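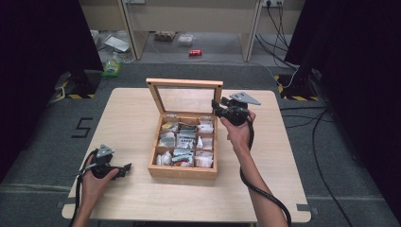
Figure 2. Nine-compartment wooden box with glass-paneled lid, filled with assorted packets and sachets.

4.2 Portion Format and Self-Reported Intake

The second part of the study looked at whether the format in which tea, sweetener and similar items are offered changes how well guests remember what they took. Earlier work by Qaisi at the Drarnik guesthouses had found that people who served themselves from jars and canisters gave low estimates of their sugar use when asked later the same day. Single-serve packets offer a natural unit for recall, and we expected smaller errors wherever they were in use.

Data were collected in August at two lodging sites in Pistberg. At the first site, the breakfast room kept its usual canisters and spoons. At the second, all hot drink supplies were set out in divided boxes of the general type shown in Figure 2, and the canisters were put away for the length of the study. Both sites served breakfast from the same supplier and drew a similar mix of business and leisure guests. A total of 178 guests agreed to take part. Of these, 36 left before the evening interview and were dropped from the analysis.

Intake was measured in two ways. At the canister site, each container was weighed before service and again after every participating table had been served. At the packet site, staff collected the empty wrappers from each table and recorded them by type. Guests were then asked, between five and eight in the evening, to state how many drinks they had taken at breakfast and what they had added to each one. The interview followed the short form of the Heydari recall schedule, with the questions on alcohol left out.

Guests at the packet site gave more accurate reports of sweetener use than guests at the canister site. The gap was largest among those who drank more than one cup. For milk and creamer the two groups did not differ, a result we return to in Section 5. Accuracy for tea was high in both groups, and almost every guest could name the variety chosen – including several who could not recall whether they had sweetened it.

Two limits should be noted. Table-level weighing cannot separate the intake of guests who sat together, and the canister figures for shared tables were therefore divided evenly among those present. Wrappers may also have been pocketed or thrown away elsewhere, and unopened packets were sometimes carried out of the room. Staff at the packet site were asked to note the second of these when they saw it, but the notes were not kept in the same way on every shift. A Tuesday service was excluded for this reason.

The coding of interview responses was carried out by Chiến Đồng and checked against the recordings by a second reader. Disagreements were settled by discussion before the intake data were opened. The coding sheet is available from the Londum archive on request.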